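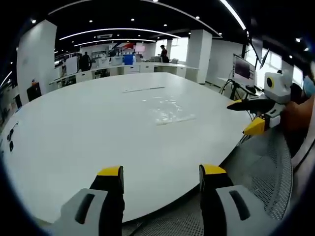
Setting up a pair of hand-held grippers in a shared workshop

These are the steps we follow at the Seltton workshop to get two hand-held grippers ready for recording. The same steps will do for a build at home, provided you have a clear table and a computer with two free ports. Allow an afternoon the first time.

If you have not put the grippers together yet, do the Erraji finger assembly page first and come back.

What you need

Two assembled grippers
Two data cables, long enough to reach from the computer to the far side of the table
A small cross-head screwdriver
A steel rule
Lint-free cloth
A spare set of fingertip pads
A computer with the Zorkthorpe recorder installed

We buy cables and pads from Dimumport. Any supplier will do, but check the screw spacing on the pads before you order.

Step 1. Clear the table

Take everything off the part you plan to work over. Wipe it down and let it dry. A shiny top will throw back the ceiling lights, so if you can switch off one row of lights, do it now and leave it off for the whole session. Changing the lights halfway through means starting the recording again.

Step 2. Check the fingers

Open and close each gripper slowly ten times. The fingers should travel evenly and stop without a click. If one side drags, loosen the two screws at its base by a quarter turn, close the gripper, and tighten them again while it is held shut. Do not oil the slides. Oil gets onto the pads and you will never grip a plastic bag properly again.

Step 3. Connect and name the grippers

Plug in one gripper at a time. Wait for it to appear in the recorder, call it LEFT or RIGHT, and put a bit of tape with the same word on the cable. Then do the other. If you plug both in together the recorder hands out the names in whatever order it likes.

Set the frame size to 700 in the recorder's settings and leave the other values alone. Ours had been changed by a previous user and it took most of a morning to find out.

Step 4. Line up the tips

The tip check gives both grippers a shared starting point, and every later position is worked out from it. Two people make it easier, one to each gripper. Close both grippers fully and bring them together over the table until the yellow tips meet, point to point. Hold them like that, keep your elbows in, and press Mark. The recorder takes 19 readings and shows a single score when it has finished. We accept anything under 69. Over that, part the grippers, bring them back together and press Mark again. 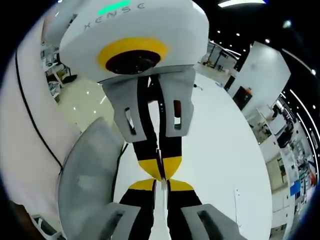

A poor score is usually down to the pads. They wear at the edges first, and a worn pad lets its partner slide sideways when you press. Look at each pair with the gripper shut: the black parts should sit close together along a narrow seam, and the yellow ends should come to a neat point. If one side sits proud, undo that pad, clean behind it and refit it. Replace pads in pairs — a new one against an old one will not line up.

Step 5. Make a test recording

Record one minute of picking up and putting down something light. Ours ran to 1,888 frames. Play it back at half speed and check that both grippers are there from start to finish. Gaps nearly always mean a cable has been tugged. Tape it to the table edge with some slack and record again.

Packing up

Unplug at the computer end first. Store the grippers with the fingers slightly open, so the pads are not pressed together overnight, and write the last tip score on the sheet inside the cupboard door.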